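Right, budget season again, so I'm putting my robot arm shopping notes in one place. Grab a tea!

1/ The arm is never the whole price. I went in with a lovely quote from Nasby, felt very smug, then Győző Katona asked what I was bolting it to. Ah. The table, the mounting ring, the brackets, the cabling — all separate lines.

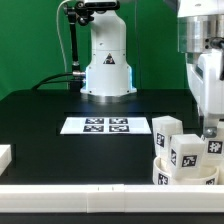 2/ Buy more printed markers than you think you need. We stick them on the cubes, the round container, the lot, and a fresh sheet of label stock was £13. Cheapest thing on the whole order and the one we ran out of first (in August, with the supplier shut, thanks very much).

3/ One arm or two? I went round and round on this. Two arms means two grippers, and Msimang wanted £382 just for a spare set of fingers! Fatima Zulu talked me into putting the spares on this year's order and I'm glad she did. 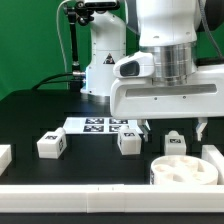 I'd also ask for the gripper price with the camera mount included, as Penville list it on a different page and it's very easy to miss. I missed it. Twice.

4/ Leave a pot for boring stuff. Mine is around £2000 and covers the backdrop, the rail along the front of the table, clamps, cable ties and whatever I've forgotten. Last year I had no pot and ended up sending 82 emails about clamps. 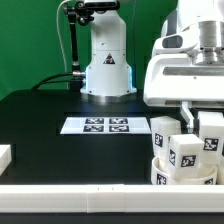 Delivery's in there too, by the way, and so is a day's training if you can get them to throw it in. Ask before you sign. They get a lot less generous afterwards!

5/ Next up is the service contract. Iscombe have sent me two versions and I can't work out what's different, so if you've got one with them, please shout.

More from this author
Second-hand grippers: worth a punt?
What I'd ask on a demo day
Leasing or buying, my sums so far

Contact | Copyright | Back to top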